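What is a petition?

Posted 2025-04-24

Sometimes people want their government to do something, or to stop doing something. One person can write a letter. A lot of people can sign the same letter, and that is a petition.

A petition is a written request with many names under it. It can go to a local council, a state or provincial parliament, or the national parliament. The word comes from an old Latin word that means to ask.

Asking is the important part. A petition does not make a law, and it does not force anyone to obey. It tells the people in charge what a group of people would like, and it shows them how big the group is.

Who can start one?

In many places, anyone who lives in the area can start a petition. Some governments say you must be a certain age. Others let children sign as well as adults. The rules are usually on the council's or parliament's website, and it is a good idea to read them first. A petition that breaks the rules may be sent back, even if thousands of people have signed it.

The person who starts the petition is often called the lead petitioner or the principal petitioner. Their name and contact details go on the front page so that the government knows who to write back to.

What goes in it?

Most petitions have these parts:

The name of the council or parliament it is being sent to.

A short explanation of the problem.

The request. This says what the people signing want to happen.

A space for names, addresses and signatures.

The request should be clear. "Please make Husto Road better" is hard to answer, as people could mean lots of different things. "Please put a pedestrian crossing on Husto Road outside the library" is much easier. Everyone who signs knows what they are asking for, and the council knows what it has to decide.

The language has to be polite. You can say that you disagree with a decision. You can't call the mayor names.

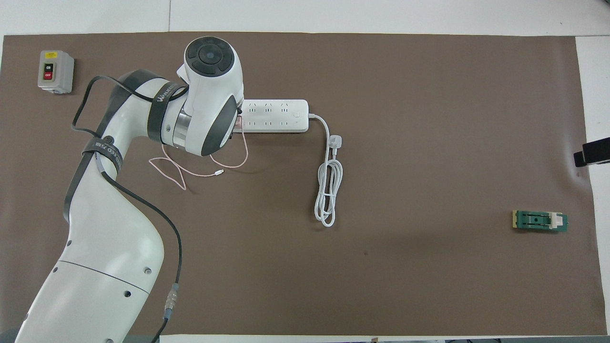 Paper or online?

For hundreds of years all petitions were on paper. People carried them from door to door, or set up a table at the market. Some old petitions were made of many sheets glued together into a roll, and had to be carried in by several people.

Paper petitions are still used. The request normally has to be printed at the top of every page. This is so that people can read what they are signing, and so that pages from one petition can't be slipped into another.

Many parliaments now take online petitions too, sometimes called e-petitions. You fill in a form with your name and email address, and you may get a message asking you to confirm that it was really you. An online petition has an opening date and a closing date. After it closes, no more names can be added.

There are also websites run by private companies where anyone can put up a petition. These can get a lot of attention, but a parliament might not accept the names collected there. It depends on the rules.

How many names do you need?

There is no single answer. Some parliaments will accept a petition with one signature. Others set a number that must be reached before they will reply to it or talk about it.

Let's say the town of Anitz has a rule like this. A petition with 40 names gets a written reply. With 300 names, it is read out at a council meeting. With 1,000 names, the councillors must hold a debate.

Now suppose the council plans to close the swimming pool at Heitmann Park, and a group of families wants it to stay open. They begin collecting names in August and finish with 1,352.
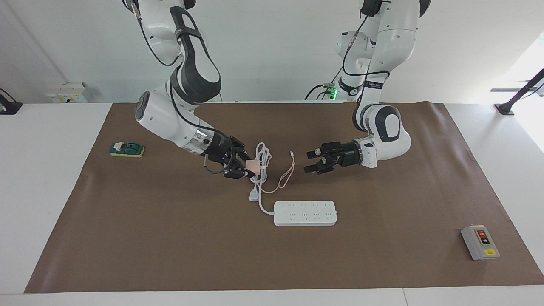
Before anything else happens, a council worker checks the signatures. Some people may have signed twice. Some may live in a different town, or have left out their address. Those names are crossed off. If 1,000 or more are left, the petition goes to a debate.

At the meeting the councillors talk about the pool. They look at how much it costs to run, how many people swim there, and what else the money could be used for. Then they vote. They could keep the pool open, close it anyway, or ask for more information and decide later.

Does it always work?

No. Many petitions do not get what they ask for. A government may say that there is not enough money, or that other people in the community want something different. It might also say that the matter belongs to a different level of government. A town council can't change what passports look like, for example, and a national parliament doesn't usually decide where to put a park bench.

A petition can still make a difference when the answer is no. It can get a problem into the news, or bring together people who care about the same thing. A new council may look at the idea again after the next election.

Should I sign?

You never have to sign a petition. Read the whole request before you decide, and ask questions if there is a part you don't understand. If you are asked for your address or email, check with a parent or another adult you trust first. Use your own name, and sign only once.

Words to know

Councillor: a person elected to help run a town, city or shire.

Debate: a discussion with rules, where people speak for and against an idea.

Signature: your name, written by you in your own way.

To table: to formally present a paper in parliament.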